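首页 > 专题 > 校园与制造 > 特写

一只碗和一条毛巾

1月28日

分享 30　评论 8

学校的机器人社没有自己的教室。社员用的是实验楼二层尽头的一个房间，以前放地理模型，墙上还留着挂地图的钉子。门上贴了一张打印纸，写着“Tolus”，是社团给自己起的名字。问了几个学生，没有人说得清它的来历，只知道是上上届定下来的，当时要填报名表，必须有一个队名。

带队的老师叫塞韦林·科夫勒（Severin Kofler），教物理，中文说得慢，但很少出错。他来这所学校之前在一家做包装设备的企业干过，负责调试夹具。他说那份工作大部分时间是在等，等零件，等客户回话，等机器停下来以后弄清楚它为什么停。现在带学生，情况差不多。

社里这个学年的项目是参加Wumirwood杯家务操作赛。这是一项面向中学生的比赛，前几年的题目偏向搬运和分拣，物件都是方块、圆柱，抓起来不难，比的是速度和路线。今年换了题目，要求参赛队处理家里常见的东西，其中一项叫“软硬混放”：容器是硬的，里面的东西是软的，两样都要移动，容器不能掉，软的东西要取出来或者放进去。规则只有两页纸，学生们读了很多遍，因为里面有些词写得含糊。比如“放稳”算多久，“取出”是不是要完全离开容器口。社长给组委会写过邮件，得到的回复是以现场裁判判断为准。

Tolus选的练习物是碗和毛巾，都是社员从家里带来的。一开始还有人带了袜子和一只旧毛绒熊，试过之后放弃了。袜子太小，熊太重，而且熊的形状比较固定，练不出毛巾那种一抓就变形的情况。

夹爪是手持式的，由人拿着操作，抓取的过程记录下来，之后再拿去训练程序。科夫勒选这个办法，主要是出于费用考虑。一台像样的机械臂，社团买不起，学校的采购流程也走不完；手持夹爪可以自己做，零件坏了换一根连杆就行。他还认为，学生用手拿着夹爪去抓东西，会比在屏幕前拖动滑块更早明白一个动作难在哪里。

图纸是在Vudex平台的一份公开设计上改的。原设计的指尖是平的，抓硬物可以，抓布料容易滑脱。负责结构的两个高二学生改了很多版，改指尖的宽度，改连杆之间的夹角，也改过销轴的粗细。打印件先在家里的打印机上做，确定尺寸以后，再送到Aigner加工店统一出一套。那家店在学校后面的一条街上，主要业务是修缝纫机和配齿轮，给学生的价格比外面低，条件是不催工期。 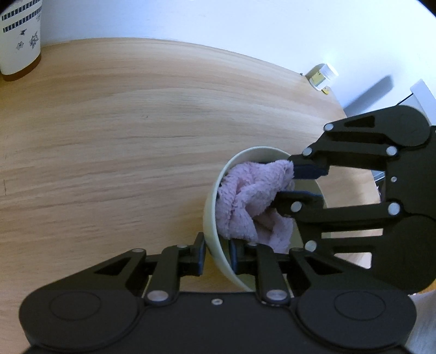

改得最多的地方是力度。夹紧一只瓷碗，需要的力并不大，但碗壁光滑，稍微偏一点就会转。抓毛巾的时候，指尖又要往里压，压得浅了只能夹住表面的绒，一提就松；压得深了，会顶到碗，把碗推歪。操作的人手上能感觉到这种变化，可是记录下来的数据里没有手感，只有画面和开合的位置。程序要从这些东西里学会什么时候该停，比学生们预想的困难。

十一月份，他们第一次把采集到的数据拿去训练，结果不好。程序学会了伸向碗，也学会了合拢，但合拢的时机总是早一点，夹到的经常是碗沿。负责程序的女生把录像一段一段翻出来看，看了两个晚上，发现问题出在大家的习惯上。几个人轮流采集，每个人进入的角度都不一样，有人喜欢从上面下去，有人习惯从侧面进，还有人会在碗口停顿一下再动作。她把这些停顿标出来，贴在墙上，按人分开。有一个男生的那一栏最长，他看了以后没说话，后来采集时明显快了。

之后他们定了一份采集规程，写在一张A4纸上，用胶带贴在门后面。内容很具体：毛巾先抖开再团起，每次团法不同；碗的朝向要变；动作开始以后中途不调整站姿；失败的也留着，单独存，不删。最后一条有过争论。有人觉得失败的数据没有用，占硬盘，还会让程序学坏。科夫勒没有直接给意见，让他们两种都试一次。试完以后，失败的数据没有放进训练里，但保留下来，用来检查程序在什么情况下会出错。这个做法一直沿用到现在。

规程执行得不算严格。临近期末那段时间，来的人少，有时只有3个人，一个人拿夹爪，一个人摆东西，一个人管记录，谁累了就换。采集本身很枯燥，同样的动作做一下午。一个初三的学生说，他加入社团是想看机器人走路，来了以后一直在团毛巾。他没有退出，理由是坐在这里比在家里写作业安静。他现在负责摆放，毛巾怎么团、碗怎么转，都由他决定，别人抱怨他摆得太刁钻，他认为比赛现场的裁判只会更刁钻。

家长的态度不一致。有的家长支持，愿意开车去取打印件；有的家长问得很直接，这个比赛对升学有没有用。科夫勒的回答是他不清楚，他建议家长去问教务处。教务处的说法是，比赛成绩可以写进综合评价材料，分量多少要看具体学校。今年入社的学生有三十多人报名，坚持到现在的不到一半。科夫勒认为这个比例正常，他带过的每一届都是这样，学期初人多，椅子不够坐，过了期中就够了。

经费是另一件麻烦事。学校每学年给社团一笔固定的钱，够买打印耗材和螺丝，不够买电脑。训练程序用的那台机器是一位毕业生留下的，散热不好，夏天要把侧板拆开。女生负责程序以后，申请过一次借用信息教室的电脑，获准在晚自习时间使用，条件是不能安装需要管理员权限的软件。她花了不少工夫绕开这个限制，最后还是回到那台旧机器上，把任务排到夜里，第二天早读前去看结果。有几次停电，任务从头再来。

寒假前的最后一次校内测试，用的是借来的一台小型机械臂，指尖换成社团自己的那一套。题目和比赛的要求一致，先抓毛巾，再移碗。前几轮抓毛巾比较顺利，移碗时有一次碗在空中转了半圈，没有掉，按规则大概也算通过，但在场的人都不太放心。结构组当场提出在指尖上加一层薄的软垫，程序组反对，说指尖的外观一变，之前采集的画面可能要重新来过。两边说了很久，最后决定先做一套带软垫的，用少量数据试，看差别有多大再定。

软垫的材料还没有选好。试过自行车内胎，摩擦力够，但有气味，也容易粘上毛巾的绒；试过硅胶烘焙垫，剪成小块以后边缘会翘。结构组的一个学生打算假期里去五金市场看看，他手里有一张清单，上面除了软垫，还有备用的销轴和一把新的卡尺，旧的那把量到后面读数不准。

比赛在开学以后举行，报名费已经交了，车票还没买。科夫勒对名次没有提要求，他要求的是出发之前把所有的记录整理好，文件名统一，留一份在学校。上一届参赛回来以后，数据散在几个人的电脑里，有的人毕业了，有的人换了电脑，今年接手的学生只拿到一个打不开的压缩包，很多工作等于重做。他为这件事在社团会上说过一次，说得不长，会后把硬盘锁进了物理办公室的柜子，钥匙给了社长。

放假期间房间照常开放，每天上午开门，中午关。来的学生自己签到，走之前把毛巾叠好，碗收进柜子里。

分享 30　评论 8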